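Accueil | Carnet | Archives | Liens | Contact

Le bruit de la rue, la nuit

Imprimer cet article | Envoyer par e-mail

J'habite Serville depuis longtemps, toujours dans la même rue, et je n'avais jamais fait attention à ce qu'on y entend la nuit. En avril j'ai mal dormi pendant plusieurs semaines. J'ai pris l'habitude de me lever, d'ouvrir la fenêtre de la cuisine et de noter dans un cahier ce qui passait, avec l'heure.

Vers une heure du matin il n'y a presque plus de voitures. On entend alors la rivière, ce qui m'a surpris, parce que dans la journée elle est complètement couverte par la circulation du pont. Le pont date de 1872, c'est gravé sur la pile de gauche. Le tablier a un joint qui claque quand un camion passe dessus, deux coups secs, puis plus rien.

À trois heures et demie, la boulangerie Beltrán met sa ventilation en route. C'est un ronflement grave qui dure jusqu'au lever du jour. Je le connaissais sans le connaître : le jour où ils ont fermé pour congés, je me suis réveillé à cette heure-là, justement à cause du silence.
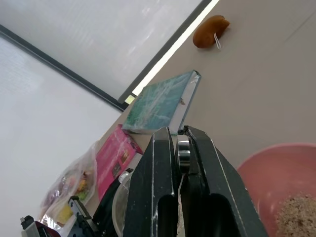
Peut-on s'habituer à n'importe quel bruit ?

À un bruit régulier, assez vite. Les bruits irréguliers, eux, continuent de me réveiller après des années, même faibles. La chatte Lula, elle, dort contre le radiateur et ne bouge une oreille que pour le volet du voisin.

Le car de la ligne 117 est le premier de la journée. Il part de la place à cinq heures moins dix et le chauffeur laisse tourner le moteur avant le départ. J'ai écrit une fois à la mairie à ce sujet. On m'a répondu poliment que la commune comptait 3000 habitants et un seul arrêt, et qu'il n'était pas prévu de le déplacer. L'arrêt est à 100 mètres de ma chambre. J'ai fini par changer le lit de côté et c'est un peu mieux.

Il y a aussi les bruits disparus. Quand je suis arrivé, les ateliers Garer travaillaient encore de nuit, de l'autre côté de la voie ferrée, et on entendait la sirène du changement d'équipe. Les gens du quartier réglaient leur montre dessus. Je n'en ai aucun enregistrement et je ne suis plus certain de la note. Dans mon souvenir elle montait, ma voisine soutient qu'elle descendait.

Je dors de nouveau à peu près normalement, donc le cahier n'avance plus beaucoup. Il me manque surtout l'hiver, avec le chasse-neige et les gouttières. Si quelqu'un du quartier a gardé une cassette avec la sirène, même de mauvaise qualité, je suis preneur.

Contact | © Carnet de Serville, tous droits réservés | Haut de page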